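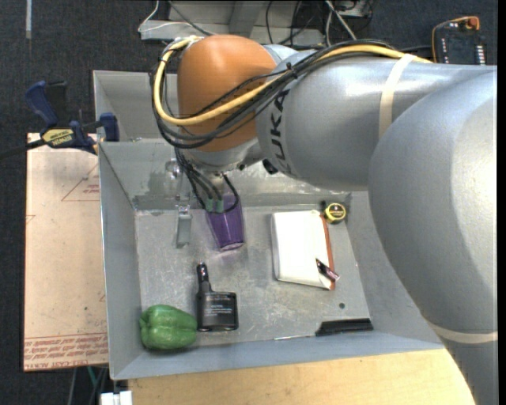 Kramkiste ausmisten – wie streng seid ihr?
Skatura, Montag, 1226 Aufrufe

Lila Becher, weißes Notizbuch, lauter Kleinkram. Alles in einer grauen Metallkiste, zerkratzt, aber unverwüstlich. Was darf bleiben?

Hondow schrieb:
Becher in die Küche, Notizbuch ins Regal. Dann ist die Kiste frei für neuen Kram.

Cluvetti schrieb:
Falsch. Eine Kiste braucht Bodensatz. Meine hat 75 Liter und ich finde darin alles – nach einer Stunde.

Hondow schrieb:
Das nennt man Suchen.

Skatura schrieb:
Notizbuch bleibt drin. Da kommt die Inventarliste rein.

3 Antworten · 2 mal geteilt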